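News from the writing desk

Well, it's finished! After more false starts than I care to own up to, the second memoir has gone off to the printer, and I've been wandering about the house ever since wondering what to do with my hands.

Those of you who read the first one will remember it stopped rather abruptly, with me on the platform at Orwood with one suitcase and a job I hadn't told my mother about. I had so many letters asking what happened next (one of them quite cross) that I started on the new book sooner than I meant to. It's called The Plunholm Years and it covers my time on the night desk at the hotel there, my short and very silly engagement, and the winter my father came to stay and didn't go home until the spring.

The first draft came in at 600 pages. Chun-yin Chow, who edited both books and has the patience of a heron, sent it back with a note that said "Lovely. Which half?" She was right, of course. Out went most of the chapter on the hotel boiler, and all of my views on Cleson and its one-way system. I fought for the boiler. I still think there was something in it.

The bit I found hardest was chapter 7, about my father. I'd written it as a funny chapter, because that's how we've always told it in the family - the tins of soup, the row over the radio - and Chun-yin asked me very gently whether I'd been laughing then. I had to put it away for the whole of August. When I got it out again I wrote it straight through in four mornings and hardly touched it afterwards. My sister has read it. She rang me up and we talked for two hours, mainly about curtains, but I knew what she meant.
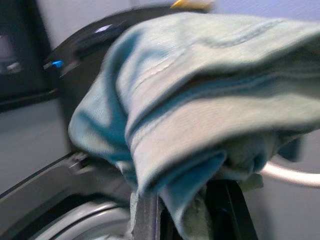

Pale blue folds, with a line of stitching.

The cover is by Lieven Dierckx again, and I'm thrilled with it. He did eleven versions and I liked nine of them, so I was no help at all. In the end we went for the one with the hotel staircase and no people on it. He's hand-lettered the title, and if you look closely at the "P" there's a tiny key hanging off it.

Now, copies. Ekpo Books are taking orders already, and the paperback should be in the shop a fortnight before it gets anywhere else. There will be 122 signed ones (my wrist gave out) and they'll go to newsletter readers first, so just reply to this with your name and address and say if you'd like it made out to someone. Please print the name clearly. Last time I dedicated a book to "Brain" and he was very decent about it.

We're having a launch as well, upstairs at the shop on the Monday of publication week, 7pm. I'll read two short pieces and then there's wine and those little cheese things. The room only holds 40, so do let the shop know if you're coming. If you can't manage the stairs, tell them that too and I'll come down and find you.

As for book three, yes, there's going to be one, and no, I haven't started. I've got a shoebox of old diaries to get through and my handwriting in those days was dreadful. I'm also trying to track down anyone who worked at the Cleson ferry office when I did. If that's you, or your mum, or your uncle, please write!

More next month, when I'll put in a page or two from the opening chapter.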